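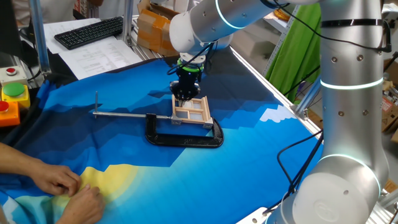 A Window on the Mountains

In a former seed merchant's in Plevthorpe, a very small window is getting ready for its first winter

It takes a good ten minutes to get from the street door to the workroom at Trilteo, and that's only because everything on the way wants to be looked at. There are shelves of doors up the stairs, none of them taller than a jam jar, and a biscuit tin full of chimney pots on the landing, and a church that has lost its roof and is being used to keep pencils in. By the time I reached the top I had quite forgotten what I'd come about, and had to be reminded over a mug of tea that it was the window.

The window belongs to a tabletop play called The House at Asix, which opens in December and will go round village halls and school libraries until the spring. It tells the story of a girl who moves with her grandmother to a house high in the mountains, and who spends most of the first half looking out. "So you see, it has to be a good window," says Welington Magalhães, who designs the sets and makes most of them too. "The children are going to stare at it for 18 minutes before anybody goes outside."

He came to models by way of proper joinery, having spent 8 years hanging full-sized sashes in full-sized houses, and he still talks about the little ones in the same terms. A window has a frame and bars and a weight to it, he'll tell you, whatever size it happens to be, and if you skimp on the bars because they're only small then the whole thing looks like a drawing of a window. The one for Asix is pale wood, left bare so far, and I'm rather hoping it stays like that. There's talk of painting it green. I put in a word against green, for what it's worth, and was told kindly that I wasn't the first. 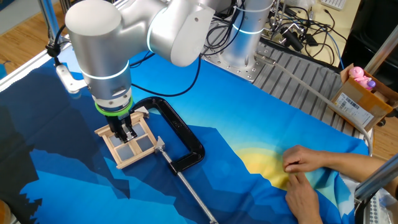 Then there is the cloth, which I fell for straight away. It's the whole outdoors of the play on one piece of fabric: mountains in navy and royal blue, all sharp angles as though somebody had folded them out of paper, going paler and brighter as they come towards you, with a low yellow sun that melts into the blue round its edges. I asked whether it was morning or evening. It's both, apparently, depending on which lamp they use, and the grandmother has a line about it.

The printing was done by Jayasinghe, a family firm a few streets away that mostly does banners and the occasional marquee, and who had never been asked for a mountain range before. They ran off two trial strips first. The blues on the earlier one came out a touch purple, and Welington has made it into a rather fetching curtain for the workroom sink. The finished cloth cost more than everything else in the play put together, and he says he'd pay it again tomorrow.

What a cloth like that does do, I'm afraid, is crease. It has been rolled, folded, carried about in a bag for life and once (I'm told in confidence, so forgive me) slept on by a visiting spaniel. Ironing takes the worst out if you go at it from the back with a cool iron and a tea towel in between, but a good deal of the rest is done by hand, taking up a little of the fabric at a time and easing it along towards the edge. It's slow work and curiously restful. My own grandmother used to do the same with the tablecloth at Christmas, all the way through the Queen's speech, and I hadn't thought of that for years.

Some of the creases are going to be kept. A fold in the right place gives you a ridge, and with a lamp down low beside it you get a shadow on the far side, and suddenly there's a valley there that Jayasinghe never printed. Welington marks the ones he likes with a tacking stitch on the underside, so that they can be found again in a draughty hall at half past eight in the morning.
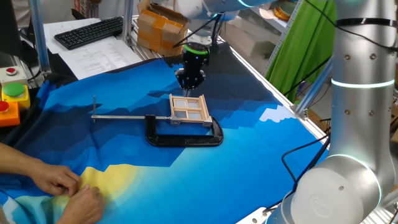

And so to the clamp. Every workroom I've ever been in has had a tool that seems far too big for the place, and at Trilteo it's a black C-clamp with a long screw to it, a great solid thing that makes the window look smaller than ever. It came from the joinery days. A clamp like that is meant for holding a door while the glue goes off, and on anything this delicate you have to turn it with two fingers and a fair amount of nerve. Half a turn too far and a glazing bar goes, with a tiny noise that Welington does very well across the table and clearly wishes he didn't know.

His advice, for anybody who would like to try a window at home, is to cut all your bars in one go from the same strip so that they match, and to put the frame together on something flat before you worry about the panes. Dry-fit the lot. Use less glue than you want to, put a scrap of card between the wood and the metal, and then leave it alone overnight. I have tried this since on my own kitchen table, and can report that the hard part is leaving it alone.

He keeps a notebook of every window he's made, beginning with a skylight for a puppet theatre back in 2000, and the Asix one is down as number 493. Beside each is a line or two in pencil. "Bars too thick," says one. "Good, but gave it away," says another, and there are several pages where he seems to have been cross with the same dormer for the best part of a month. I asked what would be written next to this one and he shut the book.
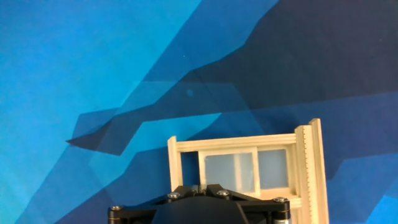
The real test is how a window looks with the mountains behind it, and that's a matter of fussing. Move it a thumb's width along and you have a dark peak at the girl's shoulder, move it back and there's nothing but bright sky. In the script she sees a light on the far slope on her third night, and for that they need a good dark stretch of blue at just the right height, with a pinhole and a bicycle lamp behind it. The pinhole hasn't been made yet. It's an expensive cloth to put a hole in, and everyone I spoke to was of the opinion that somebody else should hold the needle.

I stayed far longer than I'd meant to, and missed the bus I was aiming for and the one after it. On the way down I stopped again for the doors. One of them has a letterbox that opens, and inside it, if you get your eye close enough, there's a letter.

The House at Asix tours village halls and school libraries from December. The workroom at Plevthorpe welcomes visitors by arrangement; please mind the stairs.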